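Two arms on one bench: where the build is up to

May 2019

The second arm is finished, or finished enough that both of them now run off the same power supply and the same computer. I said in the last post that I would write up the wiring before I wrote up anything else. I haven't done that. The wiring is going to change again when I move the supply under the bench, so I'd sooner write it up once.

For anyone who hasn't read the earlier posts, I'm building a pair of small robot arms in the shared workshop at Kelden. They're table-top size, with parallel-jaw grippers, and each one carries a little camera at the wrist. Most of the structure is cut plate. The jaws ride on a slide rail, which was the most expensive single part per arm and also the one I regret least. The first version used printed channels and you could wiggle the fingers sideways with your thumb.

The base plates

Both arms bolt to one long plate now. Up until April they were on separate plates, each clamped to the bench, and every time somebody leaned on the bench or borrowed a clamp I lost the distance between the two bases. I'd measure it again, type the new number in, and get on with things until the next time. The long plate cost me a Saturday's worth of drilling and I should have started with it.

The holes are tapped M5. I broke one tap in the third hole from the left and had to shift the whole pattern along by 12 mm, so there is one blind hole with a bit of tool steel in it that will be there forever. If you're doing the same job in aluminium, use plenty of fluid and back the tap off every half turn. I knew that and still got lazy.

Chaminda Dewan lent me a proper square for setting the two bases parallel. My own square turned out to be out by enough to see when I flipped it over and scribed a second line. It has gone in the bin.

The fingers

These are the fourth set. The first set were too short, the second flexed, and the third were fine but had square ends, so they couldn't get in under anything flat. The current ones are dark grey with an angled flat face at the tip. They print in one piece and screw onto the carriage from behind, and the screws go in before the palm cover does, so changing a finger means taking the cover off. It's a nuisance. I've got a version drawn up that lets you get at the screws from the side, but it makes the finger wider at the root and I'm not sure I want that with two arms working close together.

Clearance is the whole story with two arms, I'm finding. With one arm, you can be as bulky as you like behind the fingertips and get away with it. With two, anything that sticks out will sooner or later meet something sticking out of the other one. I've filed down two bracket corners so far and moved a cable exit from the outside of the wrist to the back.

The whiteboard job

I wanted a task that needs both arms to share the same bit of space, and I wanted one where a bad result wouldn't break anything. Picking up blocks doesn't really need two arms. Folding cloth needs two but it's a miserable thing to get right, and I'd spend months on cloth and learn nothing about the arms. A whiteboard is flat, it's cheap, it has a hard edge you can find with a camera, and you can work on top of it without worrying about the surface.

So the job for now is that one arm moves something soft over the board while the other comes in close to it. I do it by hand-guiding first, record the joint positions, then play them back at quarter speed with my hand on the stop button.

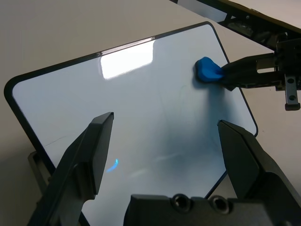 Hemant Garg reckoned, when I put the job to him, that I had the order wrong and should be getting one arm to press on the board with a steady force before I let the second one anywhere near it. His argument was that a position-only arm doesn't know the difference between touching a surface and trying to go through it, and that two of them would just give me twice as much to untangle. He would also do away with the tilt and lay the board dead flat until the pressing was sorted out.

I think he's right about the force. I'm less sure about the tilt. If the board is flat on the bench then any error in height shows up as the same error everywhere, and I can tune it out with a single number and fool myself that it's solved. On an angle, I have to get the whole plane right. That's more work up front but it tells me straight away when the base calibration has drifted.

What I have done is put a limit on motor current in each joint of the arm that does the pressing. It isn't force control. It means that when the arm pushes too hard, it gives up and sags a bit, and the software notices the gap between where the arm was told to go and where it is. At the moment I stop everything if that gap stays over a threshold for 40 milliseconds. Shorter than that and it trips on ordinary friction when the arm starts to move.

Glare

The workshop lights are a problem for the wrist cameras. A gloss white board under an overhead light gives you a big washed-out patch, and it slides across the board as the wrist moves. My edge finder works off the thin black border, and it's mostly good at following that, but where the bright patch crosses the border it loses the line and guesses.

I tried turning the exposure down. That helped the glare and made the fingers so dark that the fingertip tracker stopped working, so I put it back up. I tried a piece of tracing paper taped under the light fitting, and that was better than I expected, but it fell off overnight. The next thing to try is a polarising film over the lens. Brakcombe had sheets of it in the offcuts drawer last time I went in.

For the time being I just throw out any edge point that sits next to a patch of full-white pixels and fit a straight line through whatever's left. The corners of the board are rounded, so they don't help with the fit either, and I mask those off too. What remains is usually enough for two sides.

Calibration

Getting the two arms to agree on where the board is took longer than building the second arm. Each arm has its own idea of zero. I home them against hard stops, and the stops are repeatable to well under a degree, but under a degree at the shoulder is a few millimetres by the time you get out to the fingertips.

The routine at the moment goes like this. Home both arms. Touch the tip of the left one to a punch mark on the base plate, then do the same with the right. Go to the second mark and repeat. There are 4 marks, and I take the whole lot at slow speed. The software works out the offset for each joint and writes it to a file with the arm's name on it. I did once load the left arm's file into the right arm, and after that I added a check that the names match.

It takes a while to do and I'd like it to take less. Someone in the comments on the last post suggested a printed target that both cameras can see at once. I'm going to try that after the polarising film, as I don't trust the cameras enough yet.

Cables

A short note because people have asked. The cable that runs to the wrist camera is the weak point. I've replaced it on the first arm already. It wasn't bending too sharply, it was twisting, every time the wrist rolled. I've now left a loose loop behind the wrist and fixed it at both ends so that the twist gets spread over the whole loop. I set the arm rolling back and forth for 1,000 cycles with the loop in place and the picture didn't drop out. I'll do a longer run when I can leave it going without being in anyone's way.

The connectors are the cheap white kind. They're fine if you put a dab of hot glue on them. Without the glue they walk out.

What it's cost since last time

The rail and carriage for the second arm came from Aitken, and the motors were a second lot of the same Fotach ones I used on the first arm. I did look at a stronger motor for the shoulder. It was heavier as well, and the plate is already cut for the old one, so I stayed put. The stop button was out of a box of old panel parts at Kelden and cost nothing apart from the time spent cleaning the contacts.

Next

Side-access finger screws, if I can keep the root narrow. Polarising film. A proper bracket for the power supply so it can go under the bench, and after that the wiring post. I also need to write something that works out whether two recorded motions will run into each other before I play them, as at present the check is me watching closely with a thumb on the button.

The drawings for the base plate are up to date in the usual folder. The ones for the fingers are a revision behind, so don't print those yet.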